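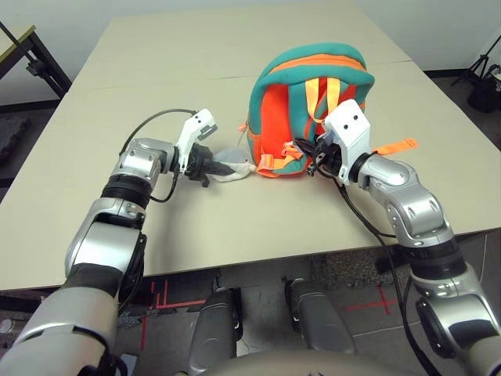
Shuk-fan Lai

常见问题:卡里亚(Karia)家庭退修周末

大家好!每到报名季,我的信箱就会塞满各种问题,有弟兄姊妹问的,也有从来没进过教会的邻居问的,看得我特别开心。下面把问得最多的集中答一遍,没答到的请尽管写信来。

退修周末到底是做什么的?
三天两夜,一家人一起离开城市,上山敬拜、读经、散步、吃饭,晚上围着炉火唱诗。早上有一堂大聚会,下午按年龄分组,晚饭后是见证分享。节奏很慢,中间留了大段空白时间,我自己最喜欢的恰恰是那些空白(去年我坐在松树下把《腓立比书》从头读到尾,读了两遍!)。

今年的主题是什么?
“住在葡萄树上”,经文是《约翰福音》第十五章。三堂大聚会都由 Ilídio Macedo 牧师主讲,他讲道爱用厨房里的比方,小孩子也听得进去。

不是基督徒可以来吗?
当然可以,非常欢迎!聚会时您可以只坐着听,不唱、不祷告都没关系,不会有人点名请您发言。想聊信仰的话,饭桌上随便找一位同工就行。

孩子几岁可以参加分组?
满四岁就可以。四到六岁是“小羊组”,七到十一岁是“橄榄组”,十二岁以上跟青少年一起。四岁以下的孩子请由父母带着,大堂后面有一间隔音的亲子室,聚会的声音会传进去,坐在里面也能跟着一起唱。

青少年的活动由谁带?
Wissam Hourani 和 Eylül Ertürk。两位都是老面孔了,星空祷告和山路晨跑就是他们带起来的。晨跑自愿参加,六点一刻在大门口集合。说真的,日出值得早起!

营地在哪里,怎么去?
营地叫塔瓦雷斯山舍(Tavares),海拔608米。自己开车的话,过了水库看到白色小礼拜堂再左转,第一个路口太早,别转。坐大巴的家庭在教会停车场上车,周五下午四点半开车,过时不候。

费用是多少?
成人每位1,508元,四到十一岁儿童每位766元,四岁以下免费。包含两晚住宿、从周五晚餐到周日午餐的全部餐食,还有诗歌本。大巴不另收费,报名时勾选即可。

经济上有困难怎么办?
请一定告诉我们。教会有一笔爱心基金,专门用在这件事上。写信给 Mei-kuen Hung 姊妹就好,不用附收入证明,也不用解释原因,信只有她一个人看。每年都有家庭这样上山,我们盼着您也来。

房间怎么分?
一个家庭一间,多数是四人房,上下铺。单身的朋友按弟兄、姊妹分住三人房。想和哪家做邻居,可以写在报名表的备注栏里,我们尽量安排。膝盖不好的长辈请注明,一楼的房间会优先留给你们。

要带什么?
圣经、洗漱用品、外套(五月的山上夜里还是凉)、走山路的鞋、手电筒。床单被子营地都有,毛巾要自备。会乐器的请把乐器也带来!去年有人带了手风琴,整个周六晚上没人舍得去睡。

吃素或者过敏可以照顾吗?
可以。报名表上写清楚,厨房会另外准备。坚果过敏的请再口头跟厨房确认一次。

能用手机吗?
没有硬性规定,只是大聚会时请关静音。山上信号时有时无,急事可以让家人打山舍总机,电话会印在行前通知上。

只来周六一天行不行?
行。当天来回的朋友请提前跟我说一声,好让厨房备饭。周六上午九点开始签到,晚上的见证会大约九点结束,夜路开车请慢行。

敬拜的诗歌可以先学吗?
可以,歌单会在出发前两周贴在教会网站上。大部分是老歌,有两首新的,旋律很容易上口,我们全家已经在车上唱了好多遍了。

报了名临时去不了怎么办?
出发前七天通知,全额退款。七天以内退一半,名额也可以直接转给别的家庭,转让不收手续费。

可以来帮忙吗?
太可以了!最缺的是小羊组的助手和周日饭后收拾的人手。有意服事的请在报名表最后一页打勾,五月第一个主日聚会后我们会在副堂碰头,一起祷告、分工。

愿主赐福您一家,山上见!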